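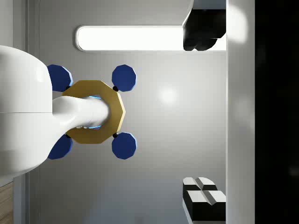

Should people at work eat their lunch together?

At least two or three times in a week they should, at a real table and away from their desks, and the employer should make the time and the place for it.

Opinion
12/20/24

When I came to this country I was prepared for many differences. I had read about the distances, the taxes and the doctors. I had not read about lunch. On my first day at Skiltedo, where I translated manuals for kitchen equipment, I waited at noon for somebody to stand up. No one stood up. A colleague opened a drawer, took out a sandwich and ate it with her left hand, while with the right hand she continued to move the mouse. By ten past twelve the whole office smelled of soup and nobody had spoken. I went out and walked around the building, because I thought that perhaps I had missed the announcement of where the lunch was.

In the town where I grew up the factory had a canteen, and my parents both ate there. The food was not good. My father complained about the cabbage for all his working life. But he complained about it to the person across the table, and in this way he knew who was sick, whose son had failed the exam, which machine was making a bad noise and which foreman should be avoided before the weekend. My mother, who worked in the accounts, learned more about the factory in that room than from any paper that passed over her desk. I do not wish to make the old canteen more beautiful than it was. It was loud, the chairs were bad, and some people were always left to sit by themselves. Still, I believe that it did something for the workers which we have thrown away too easily.

The usual defense of the lunch at the desk is that it saves time. I have used this defense myself. If I eat while I work, I can go home earlier, and at home are the people I love more than my colleagues. It is a serious argument, and I have respect for anybody who has a small child to collect at a fixed hour. But I must ask whether we really go home earlier. In my years at Skiltedo I did not see it. The people who ate at the desk left at the same hour as everyone else, and everyone else also ate at the desk. The time which was saved went to the company, and the company did not say thank you, for it had never noticed that it received something.

There is also the question of what kind of work a person does with one hand and a full mouth. I once translated a full page of oven warnings during a plate of rice, and I left out the word "not." It was caught by the next reader. I was ashamed for a week.
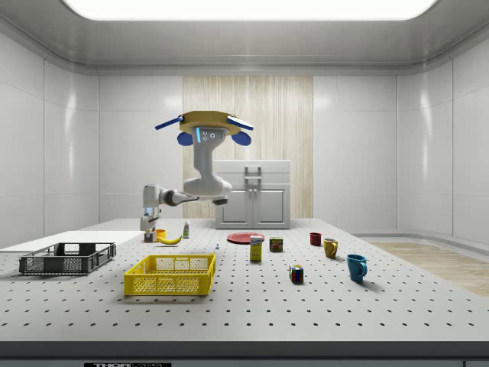

A robot at a light gray table in a white-walled room. Computer rendering.

My second employer was smaller and poorer. Farkenex made labels for food jars in the town of Lulletti, and 80 people worked there, most of them in one hall. I went there for less money, for reasons that had to do with my wife's work. The machines stopped for lunch. This was an old rule from the time when the machines had to cool down, and the newer machines did not need it, but the rule had stayed. For forty minutes the hall was quiet and people sat in a low room behind the loading door, with the food they had brought from home.

I am a shy person in a second language. In the first month I sat near the end of the table and understood perhaps half. The jokes went past me like trains. But a person who sits at the same table each noon is slowly given things. Somebody passed me the salt and asked if we have the same salt in my country. Somebody explained to me what is a "potluck," which I had believed to be a game of cards. By August I could interrupt, and by the winter I could be interrupted, and this second thing made me prouder. No course of English has done so much for me. The courses taught me how to order a steak and how to report a stolen passport, and I have never needed either one.

It will be said that this is my private case, and that most workers speak the language already. I agree. But all of us arrive at a new job as foreigners in some way. We don't know who can be asked a stupid question. A young man who begins in the warehouse will not write an email to the head of purchasing to say that the new boxes break at the corner. He would have to find the name, and find the courage, and find the correct opening sentence. Across a table he will say it between two bites. At Farkenex I saw this happen with glue, with a delivery door, and with a holiday schedule that would have left the night shift without anybody who had a key. 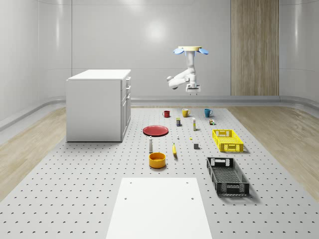 A shared lunch needs less equipment than managers believe. When the subject is raised, they begin to speak of caterers, of a renovation, of a "concept," and then the concept is too expensive and everybody returns to the drawer with the sandwich. At Farkenex we had a sink, a refrigerator with a weak light, a microwave that everyone cursed, and a table long enough. If I had to furnish such a room tomorrow, I would begin with the large table, and on it I would set mugs in a row, as they stand here in the picture, and I would let the rest come later. A mug that is already out on the table tells a new person that he may sit down. A cupboard with a closed door does not tell him anything, and if he is shy he will not open it.

The time is harder to give than the furniture. I know offices where there is a handsome kitchen with plants and high stools, and it is empty at noon, for the meetings are put exactly there. A meeting at noon is considered practical, as everyone is free. Of course everyone is free, it is the lunch hour. I would forbid such meetings completely. I would even forbid the kind where pizza is offered, because a person can't chew and take notes and look interested, and in the end he does only the last one.

Now I must be fair to those who do not want company. One of the best workers I have known spent each noon in her car with the radio on. She spoke with customers the whole morning, and by noon she had no words left. To drag such a person to a table would be cruel, and I would not trust a boss who tried. I have seen the forced kind of togetherness too, with name tags and a question to answer about your favorite vacation. It made me miss the sandwich in the drawer. So the table should be there, the time should be there, and after that each person must decide for himself, on this day yes and on the next day no.

I would also keep the bosses from sitting always in the same place. In the canteen of my parents, the director came once a year, and on that day the cabbage was better and nobody said anything. At Farkenex the owner ate with us most days and took the chair that was free. People did not love him for it, and they argued with him about overtime the same as before. But they argued in full voice, and he knew their names.

Today I work for myself, in a room at the back of our apartment, and I have become guilty of everything I describe here. I eat over the keyboard. There are crumbs under the letter B. Two times in the week I force myself to walk to Obi, a small place with soup near the bus station, where a few other people who work alone have formed the same habit. We have no plan and no name. One repairs hearing aids, another writes letters for a law office, and there is a retired bus driver who says he comes only for the bread. It takes me 10 minutes to walk there, and the same to come back, and on the days when I go I finish my pages a little later. My clients have not complained of it until now.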